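Clutwood shared workshop – bench notes

April
By Barış Sarıgül

Print this page | E-mail this page

We use cookies to remember your settings. By staying on the site you accept this.

Grippers, second pair

Picked up where I left off with the hand-held pair. Short version for anyone who only wants the state of things: both grippers close, both open, the left one still has slop in it, and I remain unconvinced that towels are a sensible thing to start on. Long version follows.

The plan on the wall still says we collect 200 clean folds by hand with the two grippers, then see whether the Duman software can learn anything from them. I wrote "why 200?" next to it last month and the question is still sitting there without an answer. It's a round number. I'd be happier with a smaller set where I trusted every one of them.

Slop in the linkage

The Duker drawings call for a press fit on the bushings. On our printed arms it's a press fit if you're lucky. I reamed the worst arm, pushed the bushing back in and it felt fine on the bench. Put a load on the fingertip and it rocks. Not much, but the angle reading follows it, so the logged opening wanders while the fingers stay still. I don't believe any of the width numbers we have so far and I'd ask people not to make plots from them yet.

Things I tried:

- Thin shim between arm and bushing. Better for a few squeezes, then it walked out.
- Drop of glue. Got glue in the pivot. Don't do this.
- New arm with a smaller hole. Good fit, but the printer put the seam right inside the bore and I had to file it anyway.

The new arm is the one to copy. File name ends in 729. The older one is still in the shared folder and looks nearly the same on screen, so check before you print. I have already printed the wrong one once.

Cable ties are holding the wiring to the arms for now. I know the Prorov kit has proper clips. The Prorov kit also costs more than the rest of this project put together, and I've used those clips and they let go.

Recording

Ran 14 takes this afternoon. Pick the towel out of the basket with one gripper, take the other end with the second, stretch it, lay it on the table, fold. Of those I'd keep maybe half. The usual trouble is the second grab. The towel hangs in a rope and the second gripper gets a handful of middle when what you want is a corner. A person with fingers would feel the hem and slide along it. With these you get a trigger and a guess.

I was told at the last build night that the model will "pick that up from the data". Pick up what? If I'm guessing, it's learning my guesses. I'd like somebody to show me a take where the corner was found on purpose.

Frame counter stopped at 1854 on one of the takes and the file was still writing. Restarted the logger and it behaved. Haven't found out why and I'm not going to pretend a restart is a fix. If you see it, note the take and leave the file alone so I can look at it.

Also: the care label. It's on the edge we most want to grab, it's stiffer than the towel, and it swings about. Half of me wants to snip it off. The other half says that a rig which only works on towels with no label is not much of a rig – so it stays for now, and takes where a finger closes on the label get marked as such.

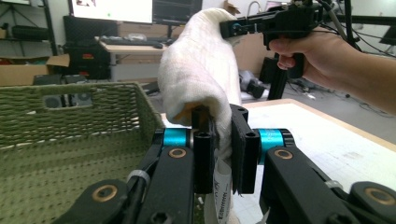 Trigger feel

The return spring is too strong. After an hour my hand was sore and I was letting go early, and that shows up in the log as a nice crisp release that has nothing to do with the fold. Tried the softer spring from the drawer. Fingers open slower but still open all the way. Leaving the soft one in the right-hand gripper and the stiff one in the left until somebody else has had a go with both.

To do

- Print two more arms from the 729 file, seam turned away from the bore
- Redo the zero on both grippers after the arms are swapped
- Find out who has the small reamer
- Get an answer on the 200, or cross it out
- One session with a plain dishcloth, to see if the second grab is any easier

Sign up for the workshop newsletter to get bench notes by e-mail.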